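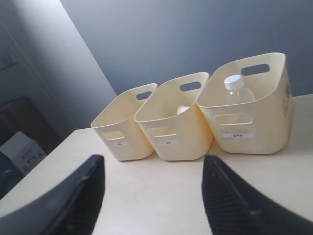
I gave up paper recipes in January, or tried to. My mother left me two shoeboxes of them, and I had been adding to the pile for years: pages torn out of magazines, index cards, the backs of envelopes, a few photocopies from the library in Fondham. The plan was to type up the ones we cook and get rid of the rest. Before typing anything I had to sort, and for that I went with cream plastic bins with the oval handle holes, three in a row from small to large. The small one is for recipes we make now. The middle one is for recipes I mean to try. The big one is for everything else, and it filled up first.

Sorting took most of a month of evenings. I did it after dinner with the radio on, and I stopped when I caught myself reading instead of sorting. Reading was the main problem. My mother wrote notes in the margins, and most of them have nothing to do with cooking. One card for plum cake has the phone number of a plumber on it. Another says "Mirjana came, ate two pieces, took one home." That would be Mirjana Delić, who lived across the landing from us until I was nine.

I called her about it. She is in Prelside now, near her daughter. She didn't remember the cake but she did remember the plumber, and we talked about him for a good while. Then she asked if I had the recipe for the cabbage rolls, which was hers to begin with. I had it. My mother had copied it out and changed the rice to barley. Mirjana was not pleased about the barley.

In the end I kept 49 recipes to type. I had guessed it would be far more. Most of what I had torn out over the years was the same few dishes again and again. I must have wanted a good lentil soup very badly at some point, and I already had one. There were also a lot of desserts that need a stand mixer, and I don't own a stand mixer and have no room for one.

Typing went faster than sorting. I put each recipe in a plain text file with the name of the dish, where it came from, and what I change. I write the amounts the way I use them, so if I always double the garlic, the file has the doubled amount. Bijan Naseri from work told me to use one of the recipe apps, and I did try one for a weekend. It wanted a photo and a serving count for everything. Text files are fine – I can search them, and I can print one when I want to.

I do still print. Flour on a phone screen is worse than flour on paper.

The cards in my mother's writing I kept, all of them, including the ones for things I will never make, like the jellied fish. They are back in one of the shoeboxes. The magazine pages went out with the recycling on a Monday and I haven't missed any of them so far.

Next is the try pile. I'm doing one a week, and if we like it, it gets typed. So far we have had a bean stew that was good, a potato flatbread that was too much work, and a carrot salad my husband asked me not to repeat. This week is the cabbage rolls, with rice.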